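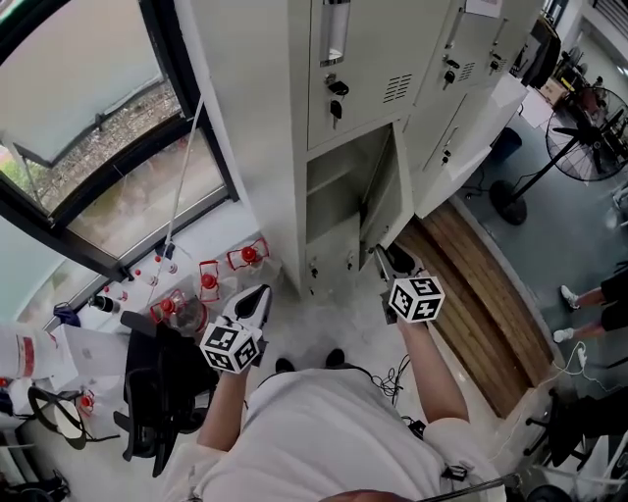
An off-white locker cabinet beside the window ledge, with one lower compartment open.

The teaching laboratory at the Gronow building in Fukinstead will begin the new term with every locker compartment cleared, checked and reassigned. Eleri Phillips, laboratory manager, has overseen the work since January and spoke to the staff bulletin about how it has been organized.

The building holds 137 compartments, most of them in metal cabinets supplied by Lalix. According to Phillips, the list of users had not been revised for several years, and 27 compartments had no name against them at all.

"We began with the keys," she said. "Some were in the locks, some were in desk drawers, and a few had gone home with people who had left us. Until we knew which key opened which door, there was little point in discussing who should have the space."

Each compartment is now opened, emptied and wiped down, and the shelf is checked before the door is locked again. Personal belongings are bagged, labeled and kept for two weeks in the Gronell store on the ground floor. Phillips asked that staff collect their items in person.

Asked whether the lockers might be used for glassware, she was firm. "They are for coats, bags and notebooks. Bottles and flasks have their own places, and we would like them to stay there."

The window ledges will be reviewed next. Phillips acknowledged that the space beside the lockers is convenient for bottles in use, and said that users would be consulted before any change was made. "People put things where they can reach them. I would prefer to find a shelf that suits them than to send another reminder."

Requests for a compartment should be made on the form at the laboratory office. Keys may be signed for on Wednesday, and each user may hold no more than two.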